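Filed under: Minutes | Economy & Climate Risk Working Group

Minutes of the October meeting, Wuswood Town Hall annex, upstairs

Present: Kyriaki Kokkinos (chair), Casimiro Montoya, Daiane Toledo, Sunil Bhattacharjee. Nipon Kongkaew joined by phone from 6:40 p.m. and was audible from 6:55.

Minutes: S. Bhattacharjee, by default.

1. Opening and previous minutes

The chair opened the meeting at 6:30 p.m. The September minutes were approved after Mr. Montoya asked that the word "rant" in item 4 be changed to "remarks." The secretary agreed under protest. The protest is hereby recorded.

2. Flood insurance and the town's borrowing costs

Ms. Toledo presented her paper on what rising insurance premiums are doing to the local economy. She has gone through the renewal notices of the businesses on the river side of Kuipers Street, or at least those whose owners would let her see them. One owner showed her the notice but would not let her hold it.

Her main finding is that there are 922 properties inside the new flood line, against a much smaller number on the old map, which was drawn when the river was better behaved. Premiums have moved accordingly. Several owners have let their cover lapse and are relying on the levee and a positive attitude.

Mr. Montoya asked what this had to do with interest rates, that being the title of the paper. Ms. Toledo said she was coming to that. The lender on the town's public works loan now wants a statement of climate exposure before it will quote a rate for the next one. The town does not have a statement of climate exposure. It has a paragraph in the annual report that says the river is "a valued asset."

Mr. Kongkaew, now audible, said that a lender asking the question usually meant it had already guessed the answer and priced it in. He suggested the town write its own statement before somebody else's model did it for them. There was general agreement, and then a silence in which everyone looked at the secretary.

ACTION: Ms. Toledo and Mr. Bhattacharjee to draft a two-page statement of exposure. Mr. Bhattacharjee notes that he did not volunteer.

3. Food prices and dry summers

Mr. Kongkaew spoke to his note on regional food costs. Two dry summers running have pushed up feed, and feed has pushed up everything that eats it. Growers out toward Isow are selling animals early to avoid paying for winter hay, which makes meat cheap for a month and expensive for a good while after that. He warned against reading the cheap month as good news. Mr. Montoya said he had already bought a freezer.

Eggs came up, as they do. Mr. Kongkaew's view is that eggs get more attention than they deserve because people buy them weekly and remember what they paid. The real squeeze is in cooking oil and bread, where nobody on the working group could say what they had paid last time. The chair asked that the published note be about all groceries. 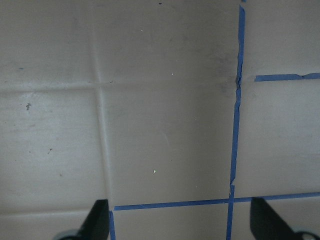
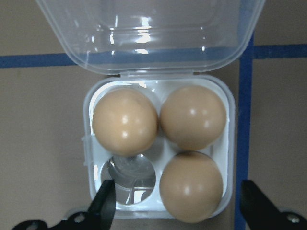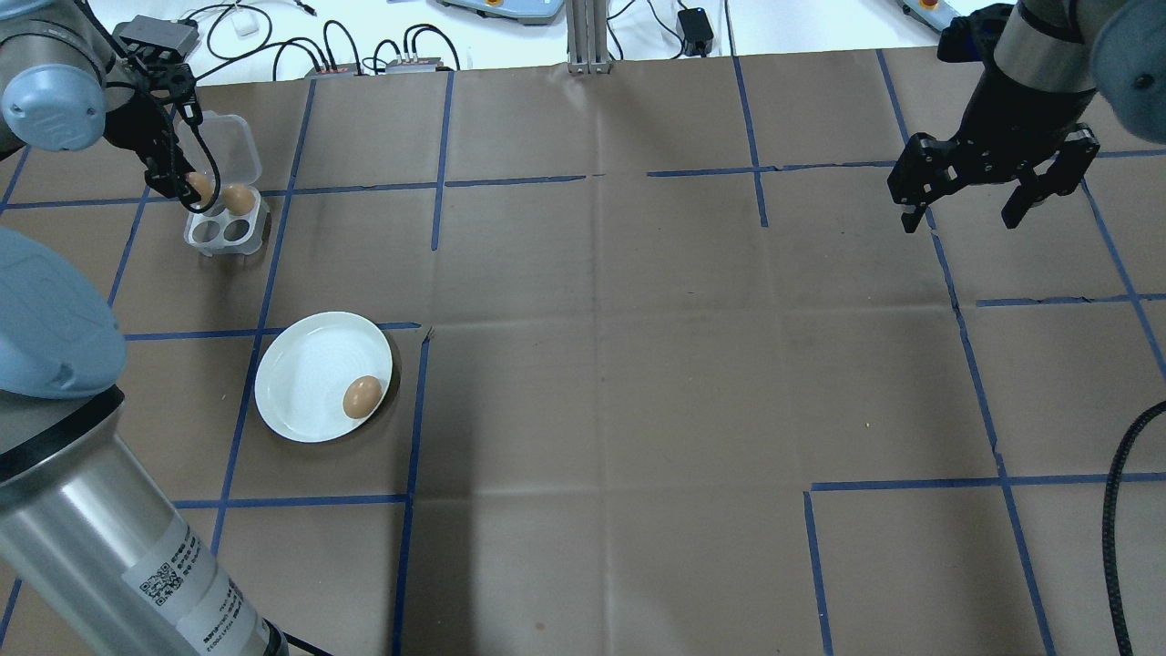

Floor tile; open egg container; brown eggs in the carton (last picture).

Mr. Montoya asked whether the working group was in a position to do anything about food prices. The chair said it was in a position to write them down. Mr. Kongkaew will add bread and oil to the quarterly table and will take out the column headed "vibes," which was never meant to be printed.

ACTION: Mr. Kongkaew to recirculate the table.

4. Proposal for a local resilience fund

Mr. Montoya moved that the working group recommend a resilience fund, paid for by a fee of $50 a year on each commercial property and spent on drains, culverts and backup power for the pumping station. He spoke for some time. The secretary has been asked to summarize: he is in favor.

Ms. Toledo supported the idea but pointed out that a flat fee charges the shoe repair shop the same as the Fivell warehouse, whose parking lot sends most of its rain straight into the shop's basement. She would prefer a charge based on paved area. Mr. Montoya said that paved area would take years to measure. Ms. Toledo said the county measured it last spring and that the file is on the county website, under Recreation.

Mr. Kongkaew asked what the fund would do in a year with no flood. Mr. Montoya said it would grow. The chair, who has watched town funds before, asked that the draft include some rule to stop it from being spent on banners.

The motion was put to a vote in amended form, with the fee to be set by paved area and the $50 kept as a minimum. Votes were 2 for and 2 undecided, the chair abstaining in order to remain friends with everybody. As "undecided" is not a vote under our rules, the motion was held over. Mr. Bhattacharjee, one of the undecided, would like to see figures first.

ACTION: Mr. Montoya to bring figures. Ms. Toledo to send him the link, again.

5. Correspondence

A letter was received from a resident who believes that the flood map is a plot to lower the price of his house. The chair will reply, politely, that the river was not consulted either.

The county has invited the group to comment on its heat plan for outdoor workers. Comments are due before the next meeting, so members should send them to the chair by email. One word replies of the kind sent last time ("fine," "hot") will not be forwarded.

6. Any other business

Mr. Kongkaew asked whether the speakerphone could be moved nearer to the people speaking. It was moved. He asked if it could be moved back.

The meeting closed at 8:25 p.m. The next meeting will be in November, same room, with the draft statement as first item and the resilience fund as second.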